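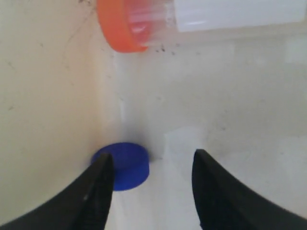

## 4. Evaluation of the Grileck fingertip kit

**Figure 4.** Wrist-camera view with the Grileck fingers fitted. A blue cap lies near the corner of the left wall and the floor, with the tip of the left finger reaching just over its front edge. A tube with an orange screw cap lies behind it, out of reach of the fingers.

### 4.1 Kit and installation

The Grileck kit is sold by Grutport as a replacement for the stock fingers on light two-finger grippers. It consists of a matched pair of curved black fingers, an adapter plate, a bracket for a wrist camera, and a calibration file. We bought the kit at list price and had no contact with the seller before the tests were complete.

Installation was done by the second author following the printed guide. The adapter plate fit without changes. The calibration file did not load in our controller, because its header used an older format, and the finger offsets were entered by hand. A corrected file was posted in September, after our tests had closed, and has not been checked.

### 4.2 Task

The kit is marketed for picking up small, low parts close to walls, where wide fingers tend to hit the wall before they reach the part. We tested this claim with plastic caps placed flat on a white floor panel beside a beige side wall (Figure 4). For each trial the arm moved to a fixed start pose, and the operator then closed the fingers on the cap using only the wrist camera. A trial counted as a success if the cap was lifted and held for 5 seconds.

Other items were left in the work area as clutter. They were not targets, and contact with them was logged but did not end the trial.

Trials were split between three operators: Jonalyn Cabanatuan, Wichai Phetsri, and Benjie Macapagal. Each completed a practice block before any data were kept. In total, 2837 trials were recorded across the stock fingers and the kit, with the order of the two setups switched between blocks.

### 4.3 Results

With the cap in open floor space, we found no clear difference between the two sets of fingers. Both held the cap reliably once the gripper was centered, and most failures came from closing too early.

Near the wall the results diverged. The stock fingers succeeded in 30 percent of trials and the Grileck fingers in 61 percent. The narrow tips allowed one finger to enter the space between cap and wall that the stock finger could not. The most common remaining failure was a tip landing on top of the cap – the finger then pressed down, and the cap slid or tipped as the gripper closed.

The view from the wrist camera was a second source of error. The curved fingers take up much of the lower part of the image, and a tip can hide part of a low target during the final approach. In Figure 4 the lower-left portion of the cap is covered in this way. Pale objects on the white floor were also hard to make out. The Fumus overlay, which draws the expected closing line on the live image, was tried in a short pilot but added enough delay that we left it out.

### 4.4 Limits

Only one kit was tested, so we cannot comment on variation between units. Wear was not measured. The seller's stated grip force was taken as given, and the Navarro load cell used in Section 3 was not mounted for these trials. All targets were rigid caps, and the near-wall results should not be extended to soft or tall parts without further tests.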